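La doublure

Le contrat de Brynhildur Laxdal tenait en 11 pages. La clause relative aux chutes figurait à la page 2 : toute chute supérieure à la hauteur d'un étage serait exécutée par une doublure, désignée par la production et agréée par l'assureur. Elfriede Stöckli, responsable des cascades sur Drellari, l'avait lue deux fois avant de signer le plan de travail.

La séquence 100 prévoyait une sortie par fenêtre, réception sur cartons, raccord au sol. Le premier montage, transmis en mai par Mayrhofer, durait quatre secondes. Laxdal l'avait visionné en salle de projection, sans le son.

– Ce n'est pas ma nuque, dit-elle.

– Personne ne regarde la nuque, répondit Stöckli.

– Moi, je la regarde.

Cyrill Frei, le monteur, recula de 11 images. La doublure, Estela Escobar, portait la même veste, la même perruque, le même lest dans les poches. Sa tête pivotait vers la gauche avant l'impact. Laxdal, dans le plan suivant, se relevait par la droite. Frei proposa d'inverser le plan horizontalement. L'enseigne de l'hôtel Stultthorpe, visible au second plan, devenait alors illisible à l'endroit. 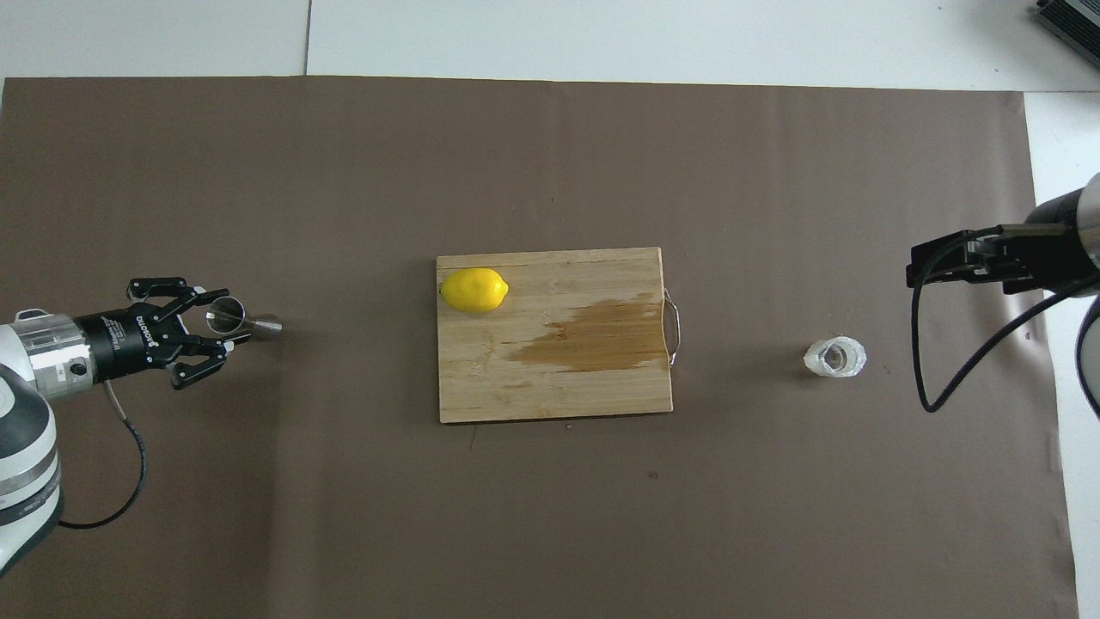
On convint de refaire le raccord. Le décor avait été démonté, mais Femex conservait les panneaux dans un dépôt, numérotés au dos. Le remontage fut chiffré à une demi-journée, hors électricité. Stöckli demanda plus de 200 cartons, pliés sans adhésif, disposés en trois couches croisées – la couche supérieure à plat, pour masquer l'affaissement.

Le jour de la reprise, Escobar se présenta en avance. Elle mesura l'appui de la fenêtre avec un mètre ruban, nota la valeur et la compara à celle du premier tournage. L'écart était nul. Laxdal arriva peu après et se plaça à côté d'elle.

– Par quel côté vous tournez-vous ? demanda-t-elle.

– Par la gauche. Depuis toujours.

Laxdal réfléchit, puis alla s'étendre au sol, sur la marque. Elle se releva par la gauche. Elle recommença quatre fois, jusqu'à ce que le mouvement perde toute hésitation.

Stöckli fit retirer les cartons. Frei reçut un seul plan ce soir-là, celui du sol, et conserva la chute d'origine.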